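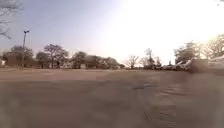 The sun is the hard part, I-hsuan Yang told me before I'd even gotten my car door shut, and if I wanted to see the robot mess up I should stick around until it got low. I had driven 118 miles for an open day, so I was planning to stick around no matter what.

The open day was Starnent's, and the robot was the Odetti, a four-wheeled carrier about as tall as my kitchen counter. The idea is simple enough. You load it with whatever needs moving (feed, pipe, fence posts, somebody's lunch), tell it where to go, and it drives there by itself over ground that no one has bothered to pave. The place was Trujillo, a big dusty spread where Starnent has been testing since June, and where you could park a marching band and still have room to turn a truck around. People had come from farms, a couple of garden supply outfits, and one school district that wanted something to haul folding chairs. I came because my editor knows I can't resist anything with wheels and a bad attitude.

I should say up front that I've been to a lot of robot demos, and most of them go like this: you stand behind a rope, something rolls along a very smooth floor, everybody claps, and there's coffee. This one had coffee too, but no rope! We were handed orange vests and told to walk wherever we liked, as long as we didn't run straight at the machine from behind. A man in a straw hat asked what would happen if we did. Yang said it would stop, and it would stop for a long time, and then we'd all be waiting for it.

The first run was across the open ground. It looks like nothing much, flat and brown all the way to the trees, and I said something along those lines, and got a very patient look. Flat and brown is a pain, I was told. A robot that finds its way by camera likes things it can recognize, a corner or a doorway or a bright sign, and out in the middle of all that dirt there's hardly anything to grab on to. The Odetti uses the tree line and the lamp post the way I use the gas station when I'm giving directions to my sister. It also counts its own wheel turns, but wheels slip in loose dirt, so it can't trust those completely either.

It crossed fine. It went slower than I walk, with a sort of polite hum, and it weaved a little where I couldn't see any reason to weave. I trotted alongside and found myself talking to it, which I'm told is normal by the second hour. It carried two sacks of feed and set off again as soon as they'd been lifted off, without waiting to be thanked.

Then we went over to the road, and that's where I started having real fun.

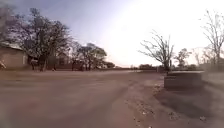
The dirt road at Trujillo, with shade trees down the left side.

There's no paint on it, no curb, no sign, only packed dirt with faint ruts and a scatter of pebbles along one side. You or I would know right away which part is for driving. For the Odetti it's a judgment call every few feet. The software that makes the call comes from a smaller company, Derkex, and their engineer walked the whole way with a laptop open on his forearm like a waiter's tray. On his screen the road was painted green and everything else was red, and the edge between them wobbled like crazy. "That's pretty calm," he said. I asked what not calm looked like and he said I'd find out around four o'clock.

The pebbles were a sore subject. In an earlier version the robot had decided that pebbles meant "edge of the world" and would not put a wheel on them for any money. So they retrained it, and then it got so relaxed about pebbles that it wandered off toward the low wall and had to be stopped by hand. The current version is somewhere in the middle. I watched it brush along the stones, think about it, and steer back, and I swear the whole group leaned with it.

Shadows were the other thing. The shade from a tree on pale dirt looks a lot like a ditch, if you're a robot and you've been taught to be scared of ditches. Twice it stopped dead in front of one. The first time, everybody went quiet. The second time the man in the straw hat walked up and stood in the shadow to show it there was no hole, and I don't know if that helped at all but it did start moving again a bit later, and he looked very pleased.

Now, four o'clock. The sun dropped down toward the trees and the light came in low and warm, and the Derkex engineer turned his laptop around so we could all see. Most of the green was gone. With that much glare in the cameras, the software can only be sure of the bit of road right under its nose, so the Odetti slowed to a crawl and then just sat there. Somebody asked about sunglasses. Apparently everybody asks about sunglasses! They've tried hoods, filters, and a second camera set to a much darker exposure, and the second camera is what they're going with, though it wasn't on the machine we saw. Yang had promised me a failure and I'd gotten one, and I liked them all a lot better for not having quit at three.

Let's talk money and muscle, as I know some of you skipped down here for it. The Odetti will carry up to 2,117 pounds, though on the day nobody loaded it anywhere near that. Starnent wouldn't give me a price. They rent it by the season for now, with a person on call, and they'd like to get to the point where the person isn't needed. I asked the woman from the school district if she was tempted. She said her chairs only ever travel on blacktop and she'd probably come for the wrong robot, but she was glad she'd seen this one.

The next open day is on 29th December, same place, and the darker camera should be on by then. Bring a hat and shoes you don't care about. I'm still shaking Trujillo out of mine.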